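Furkik: a collection of household cleaning notes and stain records

Put together by Jussara Macedo and Cauã Barros, with a great deal of help from the people thanked further down.
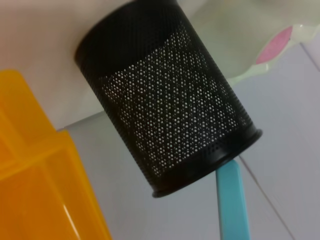 What this is

Furkik is a set of 294 written records of cleaning jobs done in ordinary homes and small offices, mostly carpets and upholstery, with a fair number of curtains, mattresses and kitchen floors mixed in. Each record says what the mark was (or what the householder thought it was, which can be quite a different matter), what it was on, what was tried, in what order, and how things looked once it had dried.

It began as Jussara's own notebook. She had been cleaning for Tratwood for several years and kept jotting down what had gone well and what had gone badly, and when Cauã joined he asked if he could type it all up. That was meant to take an afternoon. It took most of a winter, partly because we kept stopping to argue about what counts as a coffee stain when there is milk in it.

Who might find it useful

We had in mind people who train new cleaners, people writing advice leaflets, and anybody building a little search tool so that a cleaner in a hallway with a phone can look up "candle wax, wool" and find something sensible. If you simply have red wine on the stairs and would like some company, you are very welcome too.

What is in the folder

records.csv – the main table, one row for each job
materials.csv – the fibres and surfaces, with the plain name we settled on and the other names people use
products.csv – what was applied, described by kind (mild detergent, white vinegar, enzyme cleaner and so on) and never by brand
notes/ – the longer write-ups, as plain text, for jobs that needed more than a line or two
CHANGES.txt – what we have altered and when we remembered to write it down

Columns in records.csv

job_id: a number with no meaning beyond keeping the rows apart
surface: matches a name in materials.csv
mark: our best description, such as tea, ink, pet, grease, rust or unknown
age: fresh, days, weeks or old
steps: the order of treatment, separated by semicolons
drying_hours: how long before we looked again, to the nearest hour
result: gone, faint, unchanged or worse
who: the initials of the cleaner
note_file: the name of the longer write-up, or blank

A word on drying times, as we get asked about them. Our rule was to go back and look after 24 hours, and most of the rows follow it. Some householders wanted their sitting room back sooner, and in those rows you will see a smaller number. Please take a little care when comparing the two, because a carpet that looks perfect after a few hours can have a brown ring on it by the next day.

How the records were gathered

The notes come from 6 cleaners working on two rounds, one in Hamada and one in Rerside. Everaldo Paiva looked after the Hamada round and wrote his notes in the van straight after each job, so they tend to be short and very exact. Jucélia Medeiros covered most of Rerside and wrote hers up in the evening, with rather more about the stairs and the dogs. We have kept both styles in the notes folder and only tidied the spelling.

We started with around 600 entries. A good many were the same job written down twice, or had no result, or said only "did the rug". Those have been left out. Silvana Barbosa read through everything that remained and settled the cases where two of us had given different results for the same job.

Privacy

Names, addresses and telephone numbers were taken out before the files were put together, along with anything in the longer notes that might point to a particular home. If you spot something we have missed, please tell us and we will remove it.

Things to bear in mind

Wool and wool blends are heavily represented, and silk hardly appears at all. The "worse" results are probably too few, as people are shy about writing those down – Jussara would like it known that three of them are hers. The word "old" covers anything from a month to a previous tenant.

None of this replaces the care label or a test on a hidden corner. Never mix cleaning products on the strength of a row in this table; the steps were done one after another, with rinsing in between, even where the rinse has not been written out.

Using and sharing

You may copy, change and share the files as you please, so long as you mention Furkik somewhere and don't sell the table on its own.

Next release

We hope to have another batch ready in November, with more on hard floors and a proper go at grout. If you have records of your own to add, the same columns will do nicely, and a blank is always better than a guess. Cauã looks after the additions and usually answers in the evenings, after seven.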